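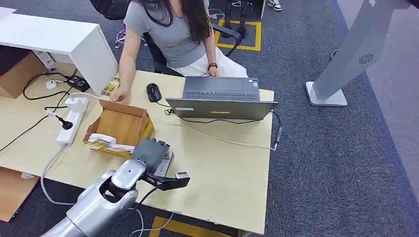 Boyang Shi wrote:
I'd leave the wrist rest out of it for now and fix the height first. If your elbows sit lower than the desk surface you end up shrugging all day, and no mouse is going to make up for that. What chair do you have, and does it go up far enough?

anqi_yao wrote:
It goes up, but then my feet don't sit flat. I'm 5'2" and the desk is a fixed one, 29 and a half inches. The ache starts on the outside of the right forearm mid-morning and by 4 pm it's in the shoulder too. Left side is fine. I work on a laptop the whole day, mostly spreadsheets, some email.

Boyang Shi wrote:
Then raise the chair and get a footrest. A thick binder or a ream of printer paper will do while you find out if it helps. Give it two weeks before you buy anything.

haris.m wrote:
Disagree with the order. Right side only, spreadsheets all day, that's mouse arm. I had the same thing for most of a year. Chair height did nothing for me. What did it was getting the mouse in closer and learning the keyboard shortcuts so I stopped dragging the thing back and forth. I went to a vertical mouse later, but the shortcuts came first.

Ctrl+arrow to jump to the end of a block, Ctrl+Shift+arrow to select it, F2 to edit a cell, Alt+= for a sum. Start with those four. It's slow for a week and then you forget you ever did it the other way.

deskpotato wrote:
Everyone skips the screen. On a laptop the screen and the keyboard are one piece, so either your neck is bent or your arms are too high. Get an external keyboard and put the laptop up on something. I used two phone books for years. Neck and shoulder pain went away in a month.

haris.m wrote:
She said forearm first and shoulder later. Neck wasn't mentioned.

deskpotato wrote:
The nerves to the arm come out of the neck. Look it up.

haris.m wrote:
I know where they come from. I'm saying start with what hurts.

Umut K wrote:
Both could be true. Anqi, do you get any tingling or numbness in the fingers? If yes, see a doctor and stop reading us. If it's only an ache that goes away over the weekend, you have time to try things.

anqi_yao wrote:
No tingling. It goes away if I take two days off, and it was gone completely when I was on vacation in March. Came back on the second day.

I ordered a separate keyboard last night, the compact kind without the number pad, so the mouse can sit closer. I do use the number pad a lot though, so I'm not sure about it.

Boyang Shi wrote:
Good choice. You can buy a loose number pad and put it on the left. Takes some getting used to, but it gives the right hand a rest.

jpawlowska wrote:
Has anyone here tried the Salell arm support? It clamps to the edge of the desk and your forearm rests in a padded cup. Our office bought 8 of them and I'm thinking of asking for one at home too. I like it for mouse work. For typing I swing it out of the way.

haris.m wrote:
Tried it, sent it back. It pressed right on the sore spot. The clamp also needs a desk edge with nothing under it and mine has a crossbar.

jpawlowska wrote:
Fair about the crossbar. The cup can be turned though, and the manual doesn't make that very clear. There's a screw on the underside.

deskpotato wrote:
Forty dollars for a piece of foam on a stick.

jpawlowska wrote:
The office paid.

Umut K wrote:
Breaks do more than any of this, in my experience. I set a timer for 40 minutes and when it goes off I stand up and do something with my hands hanging down. Fill a glass of water, walk to the window. I don't do stretches, I never keep those up. I used to skip the timer when I was busy and those were the days it hurt most.

Boyang Shi wrote:
Agree on breaks. I use 18 minutes myself — odd number, but it's what a physical therapist gave me and I never changed it.

haris.m wrote:
18 would drive me crazy. I'd never finish a formula.

anqi_yao wrote:
Update after nine days. Chair is up two notches with a box under my feet, new keyboard is here, mouse is right next to it. Forearm is better in the mornings. Shoulder is the same. I have not done anything about the screen yet.

deskpotato wrote:
Do the screen.

anqi_yao wrote:
OK, I'll do the screen. Does it need to be a proper stand or are books fine?

Umut K wrote:
Books are fine. Top of the screen a little below your eyes. If you wear progressive lenses, go lower than that.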